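Saturday, June 18, 2022

Slept badly, up at six, and the first thing I did was go and look at the party supplies, which says something about where I am with this thing. The block supper is supposed to feed about 75 people. I have been told that number with great confidence by people who have never once been right about it. In October we were promised a crowd and I ate leftover chili until the pot was more trouble than it was worth.

So, paper goods. I argued for real dishes. I lost. The argument against me was that somebody has to wash real dishes, and when I asked who washed them last year it was me, so I stopped talking.

The bowls are plain white paper, from Oltwood, a pack of 100. The wrapper said "sturdy," in script. I have never met a paper bowl that was sturdy once the beans went in. They're matte and slightly soft to the touch, with a little raised rim around the bottom, and they nest so tightly that you peel off two every time and don't find out until you're sitting down. I'd bet we lose a quarter of them that way.

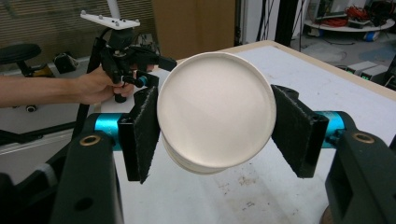
My sister thinks I'm being ridiculous and that two bowls stuck together is the whole point, a double bowl holds chili just fine and I should buy another pack and quit fussing. She may be right about the double bowl. She is not the one paying for the other pack. Also she said all this over the phone with her mouth full, so I don't count it as a considered opinion.

Then the cups. I priced the wire cup holders at Clurport last week and couldn't believe anyone pays for a thing whose job is to keep cups in a pile. Cups come in a pile. They fall over, yes, and roll off the table if there's any wind, and I will admit that at the last one I spent a good part of the evening chasing them across the grass. Still. Black wire on a round brown base, and the cups go in upside down, which is supposed to keep the bugs out. I doubt the bugs have been informed.

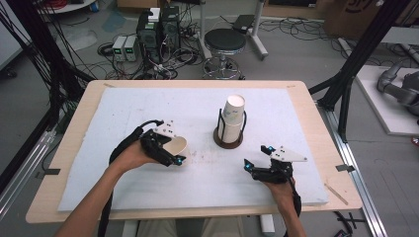

I did come around to it a little, on the matter of people grabbing. When the cups are loose everybody takes one, puts it down, forgets which is theirs and takes another. I don't see how a holder fixes that, but at least the clean ones stay in one spot and you can tell them from the used ones. Marker pens would do more good. I've put those on the list and expect to be ignored.

Lids I'm refusing. No lids.

Still to do: ice, napkins, find the long tablecloth, ask again about the folding chairs.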